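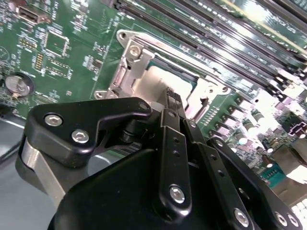

What should you look at first on a used server motherboard? The socket, every time – the metal frame, the screws that hold it, and the tiny contacts underneath the processor.

I love old server boards. They are big, green and wildly overbuilt, and a good one costs less than a decent pair of shoes. My last came from the weekend parts market in Drarkton, where a stall called Kolen sells them out of bread crates. I paid 150 dollars for a two-socket board with 2 processors still in place, and I grinned the whole way home.

The part I always linger over is the retention frame. It's stamped steel, bent into tabs and cut through with holes, and it has one job: keeping the processor pressed down evenly on a very fussy bed of contacts. Run a flashlight across it at a low angle. A frame that sits crooked will throw an odd shadow, and a screw head that somebody has chewed up with the wrong driver tells you plenty about how the rest of the board was treated.

Then there's the processor, and please don't pry! Dried thermal paste can grip like glue. Loosen the frame a little on one side, then a little on the other, and lift the chip straight up by its edges. I spent 6 evenings on the Drarkton board, one of them entirely on cotton swabs and alcohol, and I'd happily do it again.

Mine now lives in a secondhand Tam case (the side panel still doesn't close) and runs our family photo library under the name Zovonel. It's loud, it warms the hallway, and my kids say goodnight to it. Next month I'm going back to Kolen for more memory, if the good crates haven't been picked over by then.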